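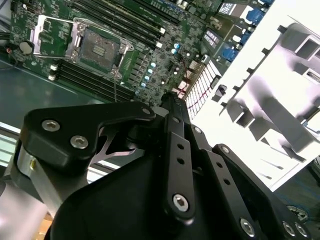 The woman who runs Echevarría, the second-hand computer shop on the hill in Fomley, has been up since five and has already sold a laptop by the time I arrive. She makes tea in a jug. We were meant to talk for half an hour and I left when the streetlights came on, so what follows is a fraction of it.

She didn't start with computers at all. "I sold prams," she says. "Used prams, with new wheels on. People were lovely about it and then they'd ask if I could look at the thing under the desk that wouldn't turn on. I had no idea, but I'd say yes and go home and read until two in the morning."

The reading paid off. She kept a notebook of every machine she worked on, and the last number in it, when she finally ran out of notebooks and gave up, was 3012. I ask whether she has a favourite and she answers before I've finished the question.

"An old office desktop from a school in Bratness. It had a sandwich label stuck inside it. Inside! I got it going for a man who was writing a history of his allotment, and he came back and read me a chapter, standing right where you are. It was brilliant, all about a feud over a plum tree."

Office desktops are what she gets most excited about. They come out of firms in batches, they open easily, and the parts are where you'd expect them to be. She can talk for a very long time about the pleasure of a side panel that comes off without a fight.

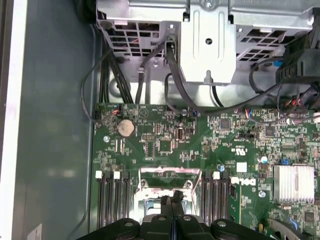 A Dell motherboard in an open case.

What do people get wrong when they buy second-hand? "They shop by the processor," she says. "They come in with a number written on their hand. I ask what they want to do with it and it's letters, photos, a bit of telly. For that I'd put the money into memory and a solid state drive every time, and a decent screen — you'll be looking at the screen, you won't be looking at the processor."

She is just as keen on the paperwork side, which surprised me. Kosum, the stock list she built with her sister over one wet winter, started as a spreadsheet and now has 745 entries, right down to single keyboards. Each entry has a box for what the last owner used the thing for, if they feel like saying. One just reads "bingo". 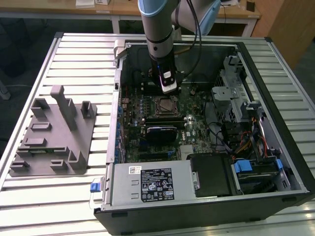

Desktop tower on its side with the panel removed.

On Tuesday evenings the shop stays open until 7 and anyone can bring a machine in and have a go at it themselves. She lends the screwdrivers. The youngest regular is nine and the oldest won't say.

"I love it when they hear the fan start," she says. "Grown adults clapping! One lady rang her son at work to make him listen to it down the phone."

She has her eye on the empty unit next door, mainly for the shelving. The prams, I'm happy to report, are still going too. There were four in the window when I left, and a couple outside were arguing over the blue one.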